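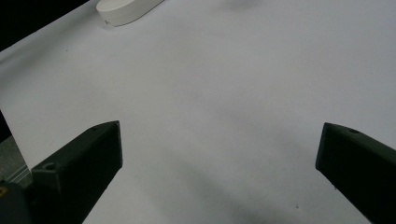 Care of matte white tabletops
Workshop and kitchen tips, Grernholm

A matte white top shows graphite, tea, coffee, shoe polish and metal rub sooner than any other finish. It also shows the marks left by wrong cleaning, mostly as shiny patches. The notes below apply to painted, melamine and laminate tops. Oiled wood and stone are treated differently and are left out.

Identify the finish first

Put one drop of water on an inconspicuous area near the back. If the drop stays round for 13 minutes and wipes away without a ring, the finish is sealed and can take a damp wash. If a ring remains, the top is painted with a porous coating. Use a barely damp cloth on it and dry it at once.

Tops sold in the Vutwood range are sealed on the face and bare along the rear edge. Water sitting at that edge will swell the core. Run a bead of clear silicone along it before the table goes against a wall.

Routine cleaning

1. Remove grit with a soft brush. Grit under a cloth is the main source of fine scratches.
2. Mix a few drops of dish soap into a quart of lukewarm water.
3. Wring out a microfiber cloth until it no longer drips.
4. Wipe in straight, overlapping passes from the far edge to the near edge. Circular rubbing polishes a matte finish locally.
5. Wipe again with clean water. Soap film dries gray and holds dust.
6. Dry with a second cloth.

Do not use melamine foam (the white eraser sponge) as a routine cleaner. It is an abrasive. On a matte top, ten light strokes are enough to raise the gloss, and the gloss cannot be taken back down without refinishing.

Inspecting for marks

Overhead light hides most defects. Turn it off and set a lamp at the side, with the beam close to parallel with the surface. Then look across the top from a low angle. Raised residue throws a small shadow, and polished spots reflect as bright patches. Shift the lamp to the adjacent side and repeat.

Shadows and stains are easily confused on white. Move the lamp a few inches. Shading that moves with it is shadow, and shading that stays put needs cleaning. 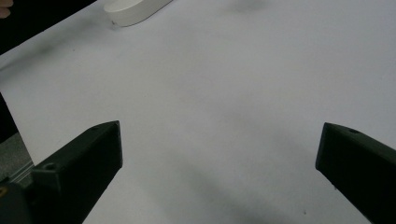

Small dark specks are usually one of three things: loose dust, a dried splash, or a chip through to the core. Test in that order. Brush first. If the speck remains, lay a damp cloth over it for a minute and wipe. If it is still there, draw a fingernail across it. A catch indicates a chip, and scrubbing will widen it.

Chips are filled with a two-part repair paste. The Bokurbridge white is slightly warmer than most factory whites, so test it on an offcut. Fill flush, allow to cure overnight, and level with 4,000 grit paper on a flat block. Keep the block inside the masked area.

Stains by type

Pencil: a white vinyl eraser, light pressure, crumbs brushed off.
Ballpoint: isopropyl alcohol on a cotton swab, sealed finishes only. Roll the swab and do not rub.
Tea and coffee: baking soda paste, 19 minutes under a damp cloth, then rinse.
Metal rub from tools and pans: a nonabrasive cream cleaner, then rinse twice.
Adhesive residue: warm the spot with a hair dryer on low and roll the glue off with a thumb. Ayala label remover works on sealed tops. It softens paint. 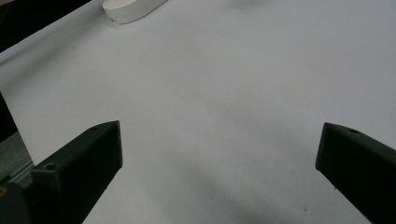 Protecting the surface

Lay down a sheet of matte white paper for cutting-out, gluing and small assembly work. Heavy paper stays flat without tape. Replace it when it is creased, as grit collects in the folds.

Fit felt or cork feet to anything that lives on the table, and check them every January. A worn felt pad picks up grit and cuts a ring.

Keep hot pans off melamine, with or without a cloth under them. Use a trivet with at least 40 mm clear underneath.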